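Spent most of this week putting two hand-held grippers through the same set of tasks. Thread with notes, mostly for my own reference and for anyone deciding between them.

Units under test: the Pirkura hand-held and the Jutmont hand-held. Same basic idea in both. Trigger closes the jaws, camera looks down past the fingers, pose comes from tracking. Different opinions about nearly everything else.

Plan was 300 demonstrations per gripper, 600 total, split over four tasks: pick up a marker, seat a plug, fold a cloth in half, stack cups. Same operators on both, order swapped halfway so the second unit didn't get all the benefit of practice.

We ended up recording 937. The extra ones are restarts, dropped tracking and one whole cup session I threw out when I found the exposure had been left on auto.

Weight first. The Pirkura is lighter on the scale but feels heavier after an hour. Most of its mass sits forward of the hand, so the wrist is always holding it up. The Jutmont puts the battery behind the grip and balances near the trigger finger.

Operators slowed down late in every Pirkura session. Smaller drop on the Jutmont. I don't have enough sessions to put a percentage on it and I'm not going to.
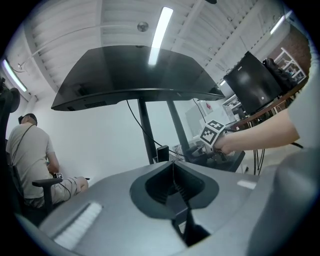
Trigger travel is the next big difference. The Pirkura has a long, linear pull. Good for the cloth, where you want to sneak up on an edge. Tiring for the marker, where you just want the jaws shut.

Jutmont's is short with a hard stop. Fast, but the width signal comes out close to binary. Plot a histogram and you get two tall spikes and very little between them. A policy trained on that will learn to snap.

You can swap the Jutmont return spring for a softer one. Takes two screws and some patience. The middle of the histogram fills in a bit. Still not as smooth as the Pirkura.

Finger pads. Ribbed pads hold the marker well in both units as long as the ribs run across the barrel. Turn the grasp ninety degrees and the marker rolls. Flat pads were worse on the marker and better on the cloth. No pad won everything.

Tracking. Marker-based on both for this test, to keep the comparison fair. Loss happens where you'd expect: wrist rolled past vertical, or forearm between the marker and the camera. Desk edges and monitor stands are the other usual offenders.

More fiducial faces helped more than a better camera did. I tried a higher-resolution sensor on the Jutmont for a day. Detection range went up, dropout count barely moved. The dropouts were occlusion, and pixels don't fix occlusion.

Overhead tube lights are a nuisance with either lens. Tilt the gripper up and the exposure dives, then takes several frames to recover when you come back down to the table. Lock exposure before you start. Write it on the checklist. See above re: the cup session.

Controllers. Logging ran through a Darnthorpe box for both. Timestamps were clean, no complaints. The connector is a different story — it works loose if the cable hangs free and the operator turns in the chair. Add strain relief on day one.

Replay side: trained one small policy per gripper per task and ran them on the same arm, with the matching jaw mounted. Marker and cups were close enough that I wouldn't pick a winner. The plug went to the Jutmont. The cloth went to the Pirkura by a wide margin.

The plug result surprised me. Best guess is stiffness. The Pirkura fingers flex sideways under load, so the plug tip ends up somewhere the encoder doesn't know about. You can see it on the wrist video if you step through slowly.

The Hegedűs fingertip kit is supposed to fix this with a stiffer insert. Mine arrived Saturday and I've only done a fit check. It goes on the Pirkura without filing. The jaws no longer close fully, so width calibration has to be redone.

If I had to buy one today: Jutmont for rigid parts and long sessions, Pirkura for anything soft. If you already own one, change pads and sort out your lighting before you spend money on the other.

Next up is the plug task again with the Hegedűs inserts, same operators, exposure locked. Will add the numbers to this thread when the runs are done.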